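Learning to sleep again after the night shift

3rd October

For three years I worked at night, and in August I stopped.
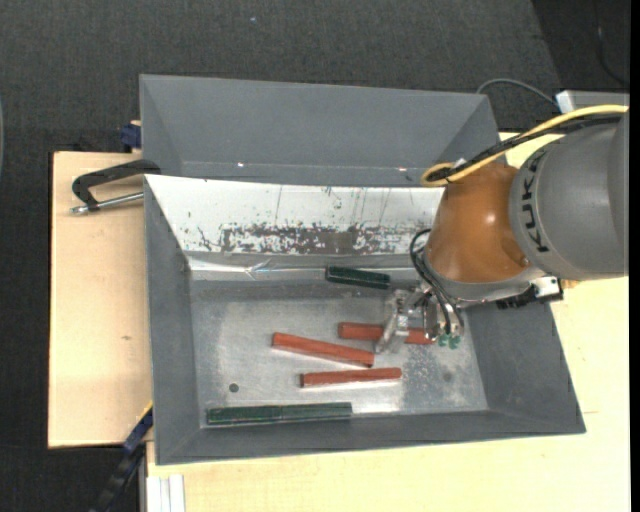 When I told my friends that I go back to day work, they all said the same thing: now you will finally sleep. I believed this too. I thought the body would be grateful and would simply fall asleep at 11 in the evening, like the body of a normal person.

It did not. In the first week I was lying in bed with open eyes until four in the morning, and at two in the afternoon my head was so heavy that I put salt in my coffee. I drank it anyway.

I tried first the tea from Nyamweya, the small shop near the bus station in Vullorham. The lady there sold me a bag for 14 and promised me a lot. It has a nice smell of hay. I still drink it, but it makes me get up in the night for another reason.

Then I installed an app, Lodix, which asks you every morning how you slept. After some 25 mornings I noticed that I was worrying in the evening about what I would have to answer. I deleted it and that same night I slept until six.

What helped me most was light. I now walk before breakfast, even if it rains, along the canal and back over the railway bridge. I don't take the phone. The first days I felt foolish, because I was used to seeing the morning only as the end of something, with the curtains closed and a towel over the gap where the sun comes in. Now I have taken the towel away and washed the curtains, which needed it very much.

I also moved my dinner. At night I used to eat at one o'clock, mostly bread, and my stomach remembered this hour for weeks. If you have the same problem, eat a banana and don't turn on the big lamp in the kitchen.

I am still not a good sleeper. Yesterday I woke up at three and listened to the refrigerator. But I stayed in bed, and later there was a dream about my old school, so I must have slept at some point.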